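Running costs, week 4. Bring a calculator, or a phone you are prepared to use only as a calculator. Last week we bought a car on paper. This week we have to live with it, which is the part the brochure covers in small grey type.

Most of you will have met energy storage first in the form of something that goes in a remote control. The arithmetic scales up better than you might expect.

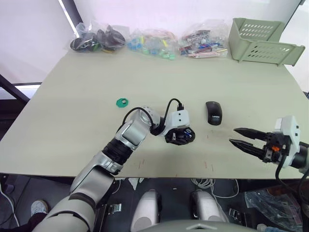
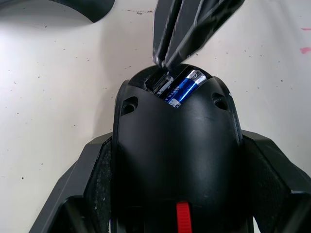

## 1. The only unit you need

Everything this week is in kilowatt-hours (kWh). A kilowatt is a rate, like litres per minute. A kilowatt-hour is an amount, like litres. Every year a third of the scripts mix these up, and every year I write the same comment in the margin until my pen gives out.

- Power (kW) tells you how fast the charger can fill the battery.
- Energy (kWh) tells you how much has gone in.
- You pay for the second one. Some public chargers also bill for the time you spend parked there, so read the screen.

**Battery capacity** comes in two flavours. *Total* capacity is what the cells hold. *Usable* capacity is what the car lets you have. Manufacturers like to print whichever is larger. Use the usable figure in all your answers.

## 2. The Grenix, our course car

We use the same car throughout so that nobody can blame the vehicle. The Grenix has a usable capacity of 51 kWh. Suppose it covers 200 miles on that in mild weather, driven by someone who isn't late.

Consumption = 51 ÷ 200 = 0.255 kWh per mile

Or, the other way up:

Efficiency = 200 ÷ 51 = 3.92 miles per kWh

Both are correct. British drivers tend to quote the second, as it feels more like miles per gallon and a bigger number is better. Say which one you're using.

## 3. Cost per mile

Take a home night rate of 9p per kWh and a daytime rate of 30p per kWh. These are classroom prices. If yours are lower, keep it to yourself.

| | Night | Day |
|---|---|---|
| Price per kWh | 9p | 30p |
| Full charge (51 kWh) | £4.59 | £15.30 |
| Cost per mile | 2.3p | 7.7p |

Same car and same road, and one driver pays more than three times as much as the other. Before you compare electric with petrol, compare electric with electric.

### Charging losses

The table is slightly too cheerful. Some of the energy you pay for warms the charger, the cable and the battery, and never turns a wheel. If a tenth of what you buy is lost, then:

Energy bought = 51 ÷ 0.9 = 56.7 kWh

At the night rate that makes a full charge £5.10. Note that we divide by 0.9. Multiplying 51 by 1.1 gives 56.1, which is close enough to look right and wrong enough to lose you the mark.

## 4. Winter, and the Grullbridge run

In March we look at cold weather properly. For now, a short case.

A driver commutes from Listwood to Grullbridge and back, 30 miles in all. In mild weather the trip uses 30 × 0.255 = 7.65 kWh. In January, with the heater on and the windscreen sulking, consumption goes up by a fifth:

0.255 × 1.2 = 0.306 kWh per mile

30 × 0.306 = 9.18 kWh

At the day rate, ignoring losses, the trip has gone from £2.30 to £2.75. Over a winter that's noticeable, though it falls some way short of the catastrophe described by the driver's brother-in-law.

Short trips suffer most. The cabin has to be heated from cold each time, and a two-mile hop spends much of its energy on doing so. Warming the car while it's still plugged in moves that cost from the battery to the mains. It doesn't abolish it.

## 5. What the sums leave out

- Tyres. Electric cars are often heavy, and heavy cars wear tyres.
- Insurance. Get a quote before you fall in love.
- Servicing. There's no engine oil to change, but brake fluid still ages and wiper blades still perish.
- Depreciation. Usually the biggest cost of the lot for a newish car, and the one people least like to write down.
- The home charger itself, if you have somewhere to put one. Plenty of people don't, and for them the 30p column may be wishful.

## 6. For next time

1. Rework the table in section 3 with a tenth lost in charging. Show both rates.
2. The Listwood driver charges at night for nine trips in mild weather. Find the total cost, ignoring losses.
3. Repeat question 2 for January.
4. Read the Ghasemi handout on petrol comparisons, pages 1 to 4. Page 3 has gallons and litres in the same column. Work out which is which before you quote it.

Answers to the nearest penny. Units on every line, please, including the ones where it's obvious.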